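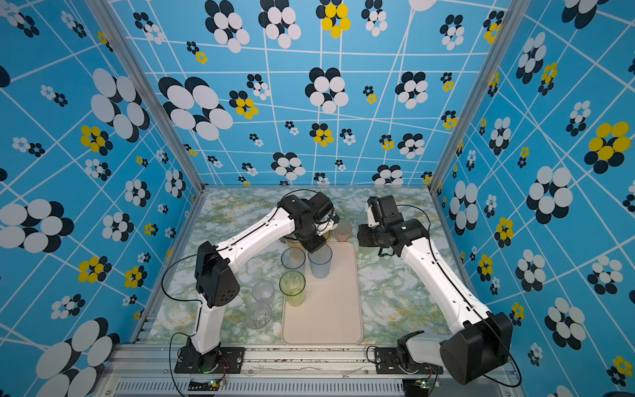
Is lining paper really needed under patterned wallpaper, or is it an upsell?

Posted by Tainá Amaral in Walls and Ceilings

I've had a quote for papering our box room and the landing. The decorator wants to cross-line everything first, which adds nearly 300 to the bill before a single roll of the nice stuff goes up. The paper is a bold geometric, blue with a thin white grid and big flowers, from Flundard. The walls are old plaster, skimmed in places, with a few hairline cracks and one patch by the window where somebody once had a shelf.

The shop assistant told me lining is "always recommended", but they also sell lining paper, so forgive me if I don't take that as gospel. My parents never lined anything and their hall paper stayed up for decades. Has anyone skipped it and regretted it? I'd also like to know if the grid will show up walls that aren't straight, as ours certainly aren't.

He wants an answer by Monday.

old_plumb_bob
2,000+ replies

Depends on the wall, and anyone who says "always" hasn't looked at yours. Lining does two useful things. It evens out the suction, so the paste doesn't dry quickly on the old plaster and slowly on the filler, and it helps stop fine cracks coming through. It doesn't flatten a bumpy wall. I've heard that claimed many times and have yet to see it happen.

For what you describe I'd rake out the cracks, fill, sand, and size the whole lot. Then hold a lamp flat against the wall in the evening. If you can't see the old shelf patch, you probably won't see it through a busy pattern either. Plain or shiny papers are the ones that give you away.

The grid worries me more. No lining paper on earth will make a corner plumb. Hang a line from the ceiling and measure the gap at the top and the bottom. If it's out by more than a finger's width over the full height, a straight grid will tell everyone who walks in. Start each wall with a fresh plumb line, lap a little round the corner, and put up with a small mismatch there. Some grids are drawn slightly wonky on purpose and they are far kinder, so have a proper look at the sample before you panic.

Ask him what grade of lining he's quoting, and whether the figure includes filling. If the filling is in there, it may not be such a bad price. If it isn't, I'd want to know what he plans to do about the cracks.

Marrowfat

just line it. we did ours with the Kutex one from Lopes and its fine. didnt bother on the landing and thats fine too so who knows

seventh_stair

I'd be careful with the advice to size and hope. Find out whether yours is a paste-the-wall paper, as some of those don't like a heavily sized surface. The leaflet in the roll should say, though the one I got with my Clasitance paper contradicted its own label – I rang them and got a third answer.

We skipped lining in a north-facing bedroom. It looked good until December, when the seams opened on the outside wall. Was that the missing lining, the damp, or me being mean with the paste? I couldn't tell you, and I don't believe the people who say they can.

Do check all your rolls have the same batch number before he cuts anything. And line the outside wall only, if he'll agree to it. Mine knocked 90 off for that.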